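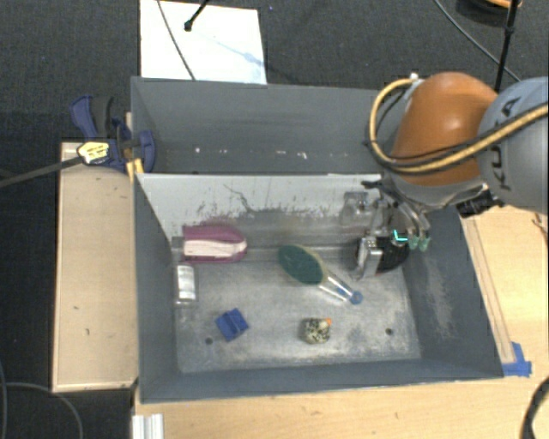
Mercredi, 14 h, projet étudiant Gakavstead

Repris la saisie en vrac avec le KUKA. Bac gris, compartiment avant chargé, compartiment arrière laissé vide pour la dépose. Leszek Ziółkowski a refait le repère du bac ce matin, décalage en X corrigé dans le fichier commun. Penser à recharger avant de lancer, l'ancienne version traîne encore sur le poste 2.

Série du jour : 19 essais. Points durs :
- emballages transparents : nuage de points troué, la hauteur estimée est fausse presque à chaque fois ;
- brosse à manche transparent : viser la tête, le manche ne ressort pas ;
- objet noir et argent à droite : prise correcte par le dessus, mais approche trop proche de la paroi. Marge à augmenter dans le planificateur.

Hauteur d'approche passée à 395 mm au-dessus de la table. Cycle complet d'environ 554 s pour vider le compartiment, trop long pour la démo chez Stanix en juin.

À faire : filtrer les reflets du fond métallique, réimprimer un jeu de doigts verts, demander à Bielecka si le script de tri est à jour.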